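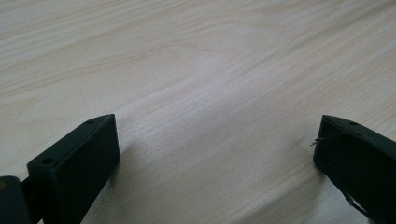 Milton recipe cards, README

Milton is a set of 951 household recipes typed up from two handwritten notebooks, one from Astmont and one from Bandetti. Plain text, one recipe per file. Mostly baking, a lot of jam, some soups. The typing up was slow going, a few a night. Anything to do with pastry says to roll out on bare wood. Marble gets mentioned once, crossly.

What you get

cards/ - the recipes, one file each
index.csv - title, notebook, page, section
weights.csv - old measures and what we took them to be
notes.txt - odds and ends, not tidy

File names are notebook letter then page then a short title. A for Astmont, B for Bandetti. If a page has more than one recipe there's a number on the end.

Fields in each card

title: as written, spelling and all
serves: often blank, the notebooks hardly ever say
ingredients: one per line
method: as written, line breaks are ours
remarks: anything in the margin

Measures

Left alone in the cards. A teacup is a teacup. Converted amounts are only in weights.csv and they are guesses from baking the things, so treat with care. Gill and dessertspoon were easy enough. "A good lump" is not converted. Oven heats are slow, moderate, quick, and a couple of the cakes say "as for bread", whatever that was.

Spelling

Kept. Including "rasberry" every time, and "boyled". Search for both if you're looking for somthing. Titles in index.csv are the same as in the cards, so no help there.

Rolling out and shaping

Pastry, scones and noodles all have their own section in index.csv. Flour the table, not the pin, is the Bandetti way. Astmont flours both. Dough amounts assume a clear stretch of table, the noodle ones espescially, they go very wide. Wipe down first and dry it properly or the first sheet sticks.

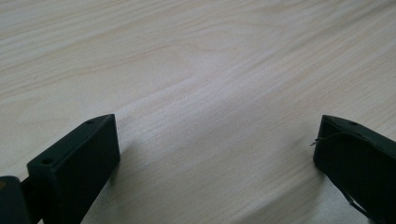

Known problems

- 5 cards have water damage in the original and gaps in the method. Marked [gap].
- Two jam recipes contradict each other on sugar. Both left in.
- Bandetti page order is wrong in places, the binding had gone.
- Margin notes in pencil are sometimes a guess.
- The December pudding is split over 2 cards, read them together.
- weights.csv has a stray blank row at the end. Will fix.

Not for

Allergy or diet advice. Bottling and preserving times are old and not safe to follow as they stand, check against something modern.

Use

Free to copy, cook from, print. Say where you got it. The Boiko index of first lines is seperate and has its own terms, see the file in that folder.

Changes

June 4, 2024: soups added, titles checked against the notebooks again, duplicate gingerbread removed.
Before that: no log kept, sorry.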